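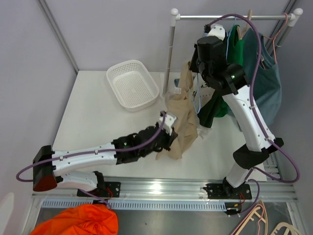
Minutes of the meeting on the clothes rack and basket task
24 February 2026, Dustville office

Present: Yetunde Sani (chair), Makis Fragkou, Svenja Albers, Pascual Maldonado (minutes)
Excused: Macarena Navarrete

1. Minutes of the last meeting
Approved with one correction: the order from Gallardo was for 100 hangers, not 67.

2. Rack and basket
Svenja asked if the small rack should stay on the right of the white basket. Makis prefers it there – the table left of the basket is then free for folding. Agreed. The basket must be empty at the start of each round.

3. Garments
The teal sleeveless garment and the bright green one remain in the set. Yetunde finds that the two greens, bright and dark, are easy to confuse in the written list. Pascual will give each garment a short name.

4. Hangers
We have light blue, salmon-pink and wooden-colored hangers on the bar. Makis proposed to use only one color. No decision was taken, Macarena should be heard first.

5. Purchases
Svenja will ask Bundine for a price for 6 more baskets of the same type. Limit for this year is 500 dollars.

Next meeting: to be fixed by e-mail. The meeting closed before lunch.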